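4. Results: how readers describe fear of place

4.1 The reviews and how they were read

The material for this section is the set of amateur reviews posted on the reader site Zeliro under the tag "horror, closed setting". We selected the reviews of 40 novels. A novel was included only when at least 20 different readers had written about it, and when its main action stays in one place for more than half of the chapters. The places are of many kinds: a ferry, a boarding school in winter, a shopping arcade at night, a salt mine open to tourists, a hospital that is being emptied. We left out haunted family houses, for they have their own long tradition and are already treated in the earlier literature.

Reviews shorter than one paragraph were not used. Also not used were reviews which only repeat the text of the back cover. The coding was done in two rounds. In the first round each sentence was marked as belonging to plot, character, place, style, cover or price, or to the reader's own life. In the second round only the sentences marked as place were read again, and it is these that are discussed from here on. Where the two coders did not agree, the sentence was discussed until a common solution was found, and if there was no solution it was put aside.

4.2 Place before plot

In most reviews the place is named before any character. This was expected for novels whose title contains the setting, such as The Ferry to Grimham, but we found the same order for novels with quite neutral titles. A typical opening says where the story happens, then says that the reader has been in such a place, and only then gives the name of the hero. Many reviewers never give this name at all. They write "the girl" or "the older brother", while they remember well on which floor the lift stops.

One reviewer of The Coppens Arcade writes: "I worked two summers in a shop like this one and I know the noise of the shutters. The author knows it too." The sentence is praise, and it is praise for accuracy. It does not say that the shutters are frightening. In our material this type of remark is more common than direct statements of fear. Readers seem to need first a proof that the author has known the place in daylight, before they allow it to become dangerous at night.

The reverse also exists. When a detail of the place is wrong, the reviewers are severe. The salt mine novel, Six Lamps Down, received many complaints about a staircase which goes up in chapter 6 and is described later as a ladder. Several readers stopped there. None of them complained about the creature, although it is hardly more consistent than the staircase.

4.3 The small objects

A second group of sentences is about objects that can be touched: door handles, railings, wet towels, the edge of a bunk bed. We called this group "surface remarks". They are short, often placed in the middle of a longer complaint, and they are easy to miss when one reads quickly. For example, a reader of Famcombe Ward, who did not like the ending and says so at length, adds between brackets that she could not hold the rail in her own building for a week.

Surface remarks appear with novels of every quality. They are frequent also for books that received the lowest marks. It is therefore possible that they measure something different from general satisfaction. A reader can find the dialogue poor, the villain ridiculous and the last twenty pages too hurried, and still take from the book one cold handle which stays with him. Iyamu, in an unpublished thesis on ghost stories told by school pupils, calls this "the part that comes home with you", and we have found no better name for it.

It should be said that the reviewers do not use one fixed vocabulary. Some write "creepy", some "real", some "I could feel it". We did not try to put these words in order of strength. The word "atmosphere", which is used in almost every professional review of the same novels, is rare among the amateurs. When they use it, it is mostly to excuse a slow beginning.

4.4 The reading group

To see if the surface remarks appear also in speech, we attended one reading group that had chosen Famcombe Ward for May. The group meets on Sunday in the late afternoon. The members had read the whole novel, with one exception, a man who had stopped at the laundry chapter and asked the others not to tell him the rest. They told him the rest. The discussion was led by Oluwaseun Iyamu, who had prepared four questions and used only the first one, "Where in the hospital would you not go?"

The answers took up most of the meeting. The members drew the corridors of the ward in the air and disagreed on which side the nurses' station must be. Nobody consulted the book during this part. When it was finally opened, both opinions could be supported by the text, as the author puts the station on the left in the first chapters and does not mention a side again. The members 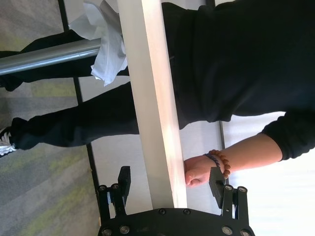

Figure 3. A hand at the edge of a white table, with two beaded bracelets at the wrist.

were not disturbed by this. One of them said that a hospital at night has no left and right, and the group seemed to accept it as a defence of the author. The same fault, when it is found in a written review, is nearly always counted against the book. We think that the difference comes from the situation. A person alone with a novel has to repair the plan of the building without help, and becomes angry. In a group the repair is a pleasure and can fill an hour.

Surface remarks were present in the talk, but they were longer than in the written reviews and were accompanied by stories. A remark on the cold metal of a trolley led to a story of a grandmother's operation, then to a story of a broken arm, and the novel was lost for some time. In writing, the reader stops after the trolley. For the coding this was a difficulty, and we decided to count only the first sentence of each such chain.

4.5 Limits

The reviews on Zeliro are written by people who finish books, or who are angry enough to say why they did not. Silent readers are absent. The site also shows new reviewers a model text of 2000 characters, and it is likely that some of them imitate its order, which begins with the setting. We compared the reviews posted before and after this model was introduced and the order was the same, but for nine of the novels the older reviews were too few for a useful comparison.

One reading group cannot stand for all of them. The members had known each other for a long time and had read much horror together, so that a certain way of talking was already established. A group which reads its first horror novel would perhaps speak more of the creature and less of the corridor. We return to this question in section 5, together with the matter of translated novels, where the plan of the building sometimes changes from one language to the other.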